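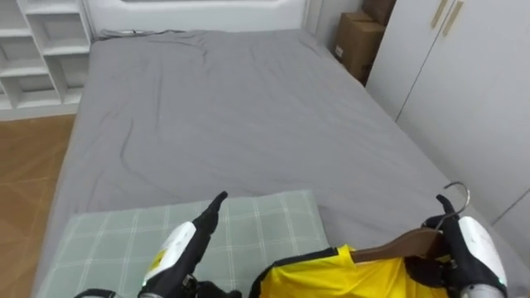
Open Day at Clolel: My Afternoon With the Laundry Robots

Posted October 8, 2025

I finally made it to the Clolel open day! I've been on their mailing list since last December and kept missing the sign-up, so when Noura Hourani forwarded me her spare ticket I dropped everything and drove over. The place is an old furniture showroom (you can still see where the big sign used to be), and they've split the inside up into home rooms where the robots practice chores. You get a badge, a cup of pretty weak coffee, and a slot in each room with whoever works there.

They let in 100 people over the day, in groups of 10, so it never got too crowded to ask questions. And I asked a lot of questions. Sorry, group.

The bedroom

My favorite by a mile. The job in here is clothes: shirts on hangers, blankets folded, that kind of thing. I loved the bright yellow top with the black trim, on a good solid wooden hanger with a curved metal hook. The robot has black hands with proper fingers, and it holds the hanger by the neck, just under the hook, the same way I do when I'm headed for the closet.

The room itself is very plain, gray sheet on a big bed, white padded headboard, a green plaid blanket across the foot. I want that blanket. I asked where they got it and Sebastián Daza, who was running the room, had no idea.

Some things I wrote down from Sebastián's talk:

Hangers are harder than folding. A shirt swings, and the hook has to end up facing the right way for the rail. He said the team spent most of the summer on collars alone.

They log every try, good or bad. The bedroom was up to 745 hanger tries on the morning I went, and there's a whiteboard by the door where somebody updates it by hand. I thought that was sweet for a robot company.

Slippery fabrics are still the worst. Someone in my group asked about silk blouses and he just laughed.

The hallway talk

Between rooms we got a short session from Violeta Cabral, who looks after the hands. She passed around a spare finger joint and it was a lot lighter than I expected! She also told us that the software they use for planning the moves is called Dilent, and that the first version was written for sorting parcels. A kid in the front row wanted to know if it could do his homework. Violeta said it could hang it up.

The Q&A

Uriel Quezada took the questions at the end. Somebody went straight for the price, of course, and he wouldn't give one, but he did say the next test homes will be out in Fallavton and that the waiting list is at 1,399 names. Mine is on there now too. My husband does not know this yet.

Best question of the day came from Zulema Lucero (we ended up sharing a table at the break), who hangs clothes for a living at a dry cleaner and wanted to know how it copes with a missing button. Uriel wrote that one down.

If you want to go

Parking is behind the building, off Herrera, and the front lot is for staff. Wear a sweater, the AC is fierce. Kids are fine as long as they stay behind the tape. The next open day isn't on the calendar yet, but Noura says the mailing list hears first, so get on it and check your spam folder!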